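Clearance rules for soft furniture tasks
Enside Robotics Forum > Simulation > Good practice

barasa_bench
Our lab finally wrote down its rules for sim tasks around beds and I'm so happy with them! Short version: base stays on its own pedestal, never on the mattress. Fingers keep 36 mm off any fabric until the grasp starts. Every episode gets a wrist view saved next to the wide view, and a run with only one of them doesn't count. We went back through 3,039 episodes with this and threw out 218.

VMakori
Love the wrist view rule. The 36 mm one I'd fight you on. Blankets in sim have lumpy collision meshes, so your clearance is to what, the visual mesh or the collision one?

barasa_bench
Collision mesh. Good catch, that needs to be in the text! Wide and wrist from the bedroom set:

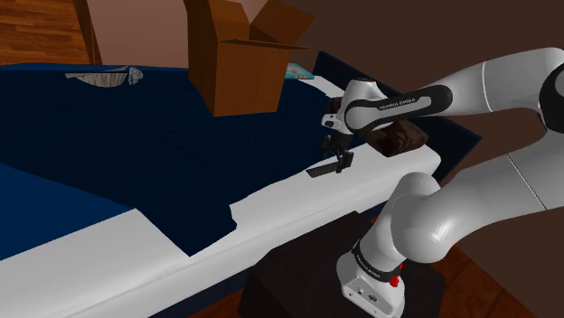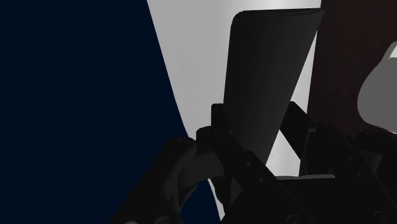
Bedroom set, simulated. Wide view first, then the close one with the gripper finger.

zerken_fan
Ooh, nice set. I'd still drop the fixed number and scale it to finger length. We did that at Bonberg in September and rejected far fewer runs.

VMakori
Scaling is fine until you swap fingers and forget to update the config. Ask me how I know :)

mwanahawa_m
+1 for a fixed number, it's easy to check in review. But please add a speed limit near the mattress edge too. We have 3 speed tiers and the slow one covers everything over the bed.

barasa_bench
Yes!! Adding speed tiers to the next draft. zerken_fan, could you post your scaling formula? I'd like to run both on the same episodes.

zerken_fan
Will dig it out tonight.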